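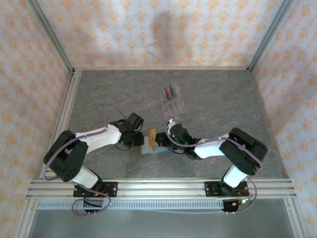 Moving the home server from Windows 10 to Debian

2021-03-15

The box in the hall closet has run Windows 10 since I built it. It serves files to three machines, takes the nightly backups and runs a small print queue. Last month an update rebooted it in the middle of a backup for the second time, and the backup set had to be thrown away. I had set active hours. They cap out at 18 hours a day, and my backup job starts outside them.

Group Policy would have fixed the reboot. I looked at it, then looked at what the machine does all day, and decided it did not need a desktop at all.

What I moved

The data drive was NTFS with 104 folders at the top level, most of them mine and a few left over from when Emmett Benavides kept his project files here. I did not want to run NTFS under Linux long term, so I copied everything to a spare disk, formatted the drive as ext4 and copied it back. Each direction took about 15 hours over USB 3. The spare disk is slow.

File names were the only real trouble. Two folders had names that differed only by case on the laptop that wrote them, and Windows had merged them at some point. I sorted those by hand from an older backup. Checksums matched on everything else except 39 thumbnail cache files, which I deleted.

Samba settings

The default config works, with two changes. I set the minimum protocol to SMB2, which cut off an old scanner. I also turned off printer sharing in Samba and let CUPS handle it. Windows clients find the printer over IPP if you type the address in full, port number included. They do not find it by browsing. Sushil Bhatia says his do, on the same version, so there may be something odd in my router.

Permissions took an evening. One shared group, setgid on the folders, and a create mask of 0664.

Numbers

Idle memory use went from 1.9 GB to 350 MB. Copy speed over the wire is the same as before, limited by the gigabit port. Boot to a working share is 35 seconds.

Still open

The UPS software was Windows only. NUT sees the unit but reports the battery charge as zero. I have a different driver to try, and until then the box will not shut itself down in a power cut.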